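Papers > Plotness Cell > 3. Setup and upkeep

3.2 Keeping the wrist camera honest

I'll admit I spent more time on the wrist camera than on anything else in the Plotness cell. The arm itself mostly behaves, but the camera bracket creeps a little every time we change fingers, and after 2,428 grasps in September I could see the drift in our logs. So now we have a routine. Every 46 runs I park the arm at the check pose, open the gripper all the way and grab one still with the toy blocks on the table (Figure 4). Both fingertips have to show at the bottom – if one side has wandered, I loosen the bracket, nudge it and start over. It takes 9 minutes on a good day!

I also look at the lighting while I'm there. Bright background behind the far edge of the table is bad news for auto exposure, so we lock the exposure by hand and leave it alone.
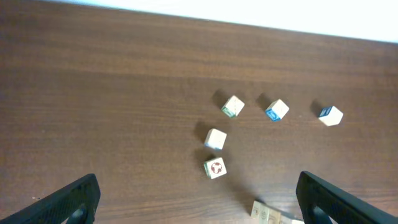

Figure 4. Wrist view at the check pose, gripper open, printed and plain blocks on the wooden table.

Gwenllian Rosser thinks 46 runs is too long to wait, and that the bracket screws should be checked after every finger change, whatever the count says. I've come around to that – we now do both, and I keep the torque driver hanging on the cell door.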